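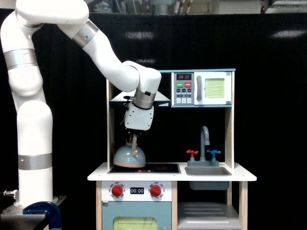

Photo: Mihret Tamiru / Ornbridge Student Projects

Search reports
Enter keyword or author
Go

Moisture Loss in Stored Sweet Potatoes Under Three Covering Methods

Ayana Kahsay and Mihret Tamiru
Final project report, Applied Science II

Summary

Sweet potatoes lose mass in storage mainly through evaporation of water from the root. This project compared three low-cost covering methods over a storage period of 16 weeks: open crates, crates covered with damp burlap, and crates filled with dry sand. Roots in sand lost the least mass. Roots under damp burlap lost less mass than those in open crates but had the highest rate of surface rot.

1. Background

Growers near Nuston store part of the fall crop in unheated sheds and sell it through the winter. Buyers pay by weight, so water lost in storage is a direct loss of income. Shriveled roots are also graded down or refused. Commercial storage rooms control both temperature and humidity, but the equipment costs more than most small growers can recover in a season.

Mass loss in a stored root has two causes. The first is respiration, in which the root uses its own starch. The second is transpiration, in which water passes out through the skin and through any wound. Curing the roots in warm, humid air soon after harvest closes small wounds and reduces the second kind of loss. All roots in this project were cured together before the test began, so curing was not a variable.

2. Materials and method

The roots were supplied by the Workneh farm in September and were all of one orange-fleshed variety. Roots with cuts, insect damage or visible decay were removed. The remaining roots were brushed clean and not washed. Total starting mass was 699 kg, divided among slatted crates of the same size.

Crates were assigned to treatments by drawing numbered slips. Treatment A was left open. Treatment B was covered with a double layer of burlap, wetted every Thursday with tap water and wrung out until it stopped dripping. Treatment C was packed in washed, oven-dried builder's sand so that no two roots touched.

The crates were kept on pallets in one shed, with positions rotated every two weeks to reduce the effect of drafts from the door. Temperature and relative humidity were recorded with a Fireteo logger hung at crate height. Each crate was weighed at the start and at the end. For Treatment C the sand was removed and the roots brushed before weighing.

3. Results

Mass loss was greatest in Treatment A and least in Treatment C. Most of the difference between A and B appeared in the first half of the period, when the shed air was driest. In the second half the two treatments lost mass at close to the same rate, based on interim weighings of one crate from each.

Rot was recorded as present or absent on each root. It was most common in Treatment B, usually at the stem end and on roots in the top layer, directly under the burlap. Treatment C had little rot, but several roots had sand pressed into the skin and would need washing before sale.

4. Discussion

Damp burlap raised the humidity around the roots, but it also kept the top layer wet. A frame to hold the cloth clear of the roots might give the same benefit with less decay. We did not test this.

Sand performed well but is heavy. Filling and emptying the crates took longer than any other step, and a filled crate could not be moved safely by one person. For a grower storing 1,000 kg or more, fixed bins on the floor would be more practical than crates.

5. Sources of error

The logger stopped for 5 days in the eighth week when its battery failed, and those readings are missing. The scale was checked against a reference weight only at the start. Interim weighings used a single crate per treatment and should be treated as indicative. Roots discarded for rot during the test were weighed on removal and added back into the final totals.

6. Further work

A repeat of the trial should include a fourth treatment using dry wood shavings, which are lighter than sand and available locally. Sugar content should also be measured, as several roots from Treatment A tasted noticeably sweeter when baked.

Related reports

Germination of Okra Seed After Hot Water Soaking
Drainage Rates in Three Garden Soils
Clay Pot Coolers: A Small Test
Shed Ventilation and Onion Sprouting
Rainwater Storage at the Nuston Plots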